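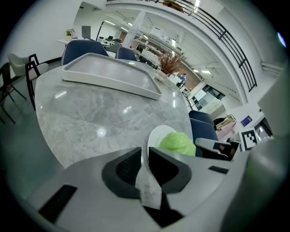
Grey and white marble, with the light bouncing off the top.

Why Do I Want Breakfast at Midnight? Jet Lag for Kids

By Yhon Villca
Oct 19, 2023

Last year I moved from Tesham, where I grew up, to Tavholm, which is a very long way east. On my first night I fell asleep in my soup. Well, nearly! My chin was getting close. Then at two in the morning I was wide awake and wanting toast with jam, and I couldn't work out what was wrong with me.

What was wrong with me was jet lag. It's a funny name for a very ordinary thing, and if you ever fly a long way to see your gran or to live in a new country, you'll probably get a bit of it too.

You have a clock in your head

I don't mean one that ticks. Deep inside your brain there's a tiny group of cells that keeps track of day and night. Grown-ups call it the body clock. It tells you when to get sleepy, when to wake up and even when your tummy should start rumbling.

Your body clock learns the time mostly from light. Morning light comes in through your eyes and your brain says, "Right, it's daytime, up we get." When it gets dark, your body makes something called melatonin (say it like this: mel-uh-TOE-nin), and that helps you feel ready for bed.

So why does flying muddle it up?

The Earth is always spinning, so the sun can't shine on every place at once. When it's lunchtime for me in Tavholm, my mum in Tesham is still in bed. (I have forgotten this and phoned her. She was not pleased.) To keep things sensible, the world is divided into time zones, and each one sets its clocks to suit its own daytime.

A plane can zoom across lots of time zones in one day. You can change your watch in two seconds, but the clock in your head is much slower. It can usually shift by only an hour or so each day, so for a while it still thinks you're back home.

Does it happen on every long trip?

No, and I think this is the best bit. My friends the Kauppinens once flew 3,810 kilometres almost straight south to visit their cousins in Orkero. They were tired and squashed and sick of plane sandwiches, but they didn't have jet lag, because they had stayed in the same time zone the whole way. Going north or south doesn't change the time much. Going east or west does.

Most people find east harder. When you fly east you have to fall asleep earlier than your body wants to, and you know what it's like being sent to bed when you're not sleepy! Flying west means staying up later, and lots of us are rather good at that.

What it feels like

You might be sleepy in the middle of the day and full of beans at night. You might be grumpy, or have a sore head, or not fancy your dinner. I cried over a lost sock. It all goes away by itself after a few days.
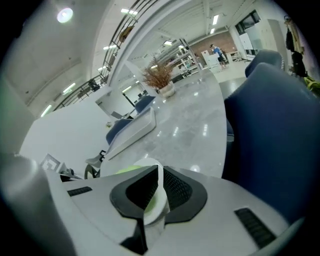 Things that helped me

Go outside in the daytime. Sunshine is the strongest signal your body clock gets, and even a cloudy day is far brighter than most rooms indoors. Ask a grown-up when the best time is, as it can depend on which way you flew.

Eat when everyone else eats. I had porridge at porridge time even though my tummy thought it was the middle of the night.

Keep naps short. My first nap went on for four hours and then I was up all night reading a book about whales.

If you wake up in the dark, stay cosy and quiet. Leave the screens off. You can listen to a story, or make up one of your own in your head.

Going back again

In November I'm flying home for a visit, so I'll get to do the whole thing backwards. I'll be yawning at teatime and up before the birds. Mum says that this time I can be the one who puts the kettle on.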